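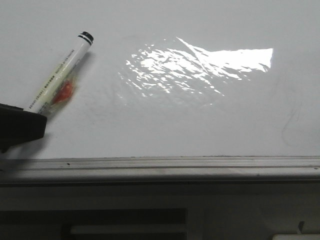

Thu Đoàn would like it known that she laughed twice, and that the second time was at something the director had meant to be funny. She had been asked to watch an early cut of Daltilley, the new comedy from Esar Pictures, and to report back without mercy.

Her verdict did not delay the release. Daltilley opens in December on 42 screens, with a running time that the studio's lawyers describe as final.

Aušra Rebane plays Beno, a ferry clerk who sells the same cabin to six different families and then has to spend the night keeping them apart. Arben Perić is the captain, a man who has not spoken to his passengers in years and sees no reason to begin.

"I wrote it as a thriller," said director Indrek Sakalauskas. "People kept giggling at the script meetings, so we changed the poster."

The production used 528 extras, most of whom were promised a line. One of them got it. The line is "Excuse me," and it stayed in after a long argument in the editing room.

Music is by Vaida Liepiņa, who was hired to write 60 minutes of score and delivered all of it for accordion. Esar has released the main theme ahead of the film and asks that listeners give it until the second chorus.

Press screenings start at 10 a.m. Coffee will be served before the film and again after it. Requests for seats and interviews go to the Esar press desk.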